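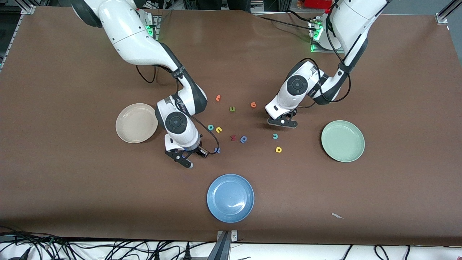

Spelling Systems, Session 6: Sounds and Letters
Instructor: Jae-in Tak
23 Nov 2022

Reading before class: Solheim, chapter 4, up to the section on silent letters. Bring the word list from last time.

1. Where we left off
An alphabet gives a sign to each sound, or tries to. A syllabary gives a sign to each syllable. Most systems in use mix the two ideas to some degree, and English mixes more than most.

2. Deep and shallow spelling
A spelling system is called shallow when you can read a new word aloud correctly from its letters alone. Finnish and Spanish are the usual cases. English and French are deep: the spelling keeps older sounds or shows how words are related. Compare "sign" and "signal." The g is silent in the first word and spoken in the second, but the spelling stays the same.

Reading aloud and writing down are separate problems. French is fairly easy to read once you know the rules and much harder to spell from hearing.
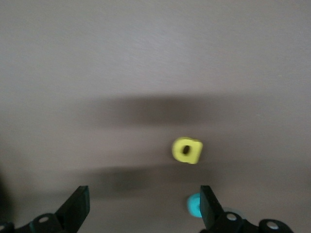

3. One sound, several spellings
Take the vowel in "see." It is also written as in "sea," "field," "key," "machine" and "people." Now go the other way with "ough": though, through, cough, rough, bough. Much of this comes from sound changes that took place while spelling was becoming fixed. Printing slowed changes in spelling and did little to slow changes in speech.

4. Class word list
The list has 666 words. Vasiliu's marking scheme has three codes: R (regular), P (partly regular), X (must be learned whole). Vowels cause most of the P marks. If you can't decide between P and X, write both and we will go over it.

Homework
Mark the first 30 words. Write a paragraph on one X word and its history. A dictionary that gives word origins is enough for this.

Văduva's article is on reserve at the library desk, two-hour loan.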